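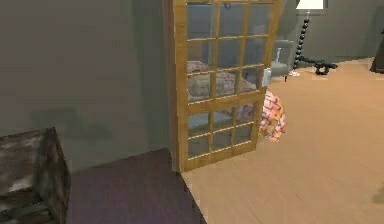 문 열기 시험에 유리문 조항이 필요하다

가정용 이동 로봇의 문 열기 성능은 대부분 시뮬레이션에서 먼저 평가된다. 문제는 평가 규약이 문을 불투명한 평판 하나로 가정한다는 점이다. 실제 주택에는 작은 유리판을 격자로 끼운 목재 문이 흔하고, 유리 너머로 침대나 가구가 그대로 비친다. 렌더링된 침실에서도 이런 문을 쓰면 깊이 추정값이 문짝과 그 뒤의 침구 사이에서 갈라질 수 있다. 현행 규약에는 이 오차를 기록할 항목이 없다.

Ultton 시험 절차서 초안은 문 과제를 52개 항목으로 나눈다. 손잡이 높이, 경첩 방향, 개방 각도는 상세하지만 투과율은 비고란에 한 번 나올 뿐이다. Zamcombe 장면 세트도 사정은 비슷하다. 문 종류를 바꿔 가며 시험하라고 권고하면서 재질 분포는 제출자에게 맡긴다. 이 상태에서 성공률을 비교하는 것은 의미가 약하다.

필자는 세 가지를 의무 조항으로 두자고 제안한다. 첫째, 시험 장면의 30% 이상에 투명 또는 반투명 문을 포함한다. 둘째, 문이 이미 열려 있는 초기 상태를 별도로 채점한다. 비스듬히 열린 문은 통로이면서 장애물이고, 문짝 가장자리에 천이 늘어져 있으면 충돌 판정도 달라진다. 셋째, 조건마다 50회 이상 반복하고 실패 사례의 초기 자세를 공개한다.

비용이 늘어난다는 반론이 있다. 반복 횟수만 보면 맞는 말이다. 그러나 장면 파일에서 문 재질을 교체하는 작업은 자동화할 수 있고, 추가 계산량은 실기 시험 한 차례를 다시 하는 비용보다 작다. 유리의 굴절과 반사를 시뮬레이터가 정확히 재현하지 못한다는 지적은 더 무겁다. 이 경우 렌더러 설정값을 결과표에 함께 적도록 하면 된다. 재현 한계를 적지 않은 수치는 인증 근거로 받지 말아야 한다.

바닥 재질의 경계, 바닥에 놓인 선형 물체에 관한 조항은 8월 개정안에서 따로 다루는 편이 낫다. 문 조항은 그때까지 미룰 이유가 없다.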